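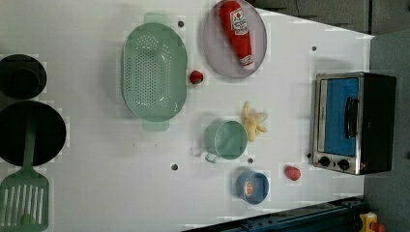

Lunch at the Jirnbridge, before the orders came in.

The restaurant opened at five past eleven, when Nimal's granddaughter said it did. She had named it the Jirnbridge after the bus stop outside his building. It had one table, a white one, and Nimal was the only customer, so he also had to wash up.

"Sit down, please," she said. "What do you want?"

"What do you have?"

She looked over the table. "Eggs. Soup. Ketchup."

"Just ketchup?"

"It's on a plate," she said.

He ordered the soup. She took the green colander by one of its handles and moved it closer to herself. Nimal had cooked for a living for most of his life, in the kitchen of a hotel called the Myklebust, and he thought about saying that soup would run straight out through the holes. He kept quiet. She stirred the air in it with the spatula and tapped the spatula twice on the rim, the way he did.

"When I worked at the hotel," he said, "we once made soup for 1000 people."

"Did they like it?"

"987 of them did."

She considered this. "What about the other ones?"

"They wanted eggs."

His daughter was at the lawyer's office with Relu, signing the papers for the house. They would be back by three. After that the girl would live with her father during the week and here with her mother on weekends, in the room where Nimal kept his ironing board and his old menus. He had moved the ironing board out in July. The menus were still in a box under the bed.

"Your soup is going to take 60 minutes," she said.

"That's a long time."

"It's a busy day." She pushed the big black frying pan toward the edge of the table, then changed her mind and pulled it back. "Is Daddy coming to eat here?"

"He might come to the door."

"He can have a table."

"There's only the one table," Nimal said.

"You could get up when you're done."

He said he could do that. She opened the door of the little toaster oven, looked inside, and closed it again. Then she picked up the ketchup bottle and held it upside down over the colander for a while, squeezing it with both hands.

"Careful," he said. "Not too much."

"I know how much."

When she was finished she laid the bottle back on its plate and carried the colander around to his side with her arms straight out in front of her. She walked slowly. Nimal moved his newspaper to make room – she would not set it down until he had – and tucked a dish towel into his collar.

"It's hot," she said.

He blew on it. She watched his face until he had swallowed the first spoonful, and then she went back around the table to start on the eggs.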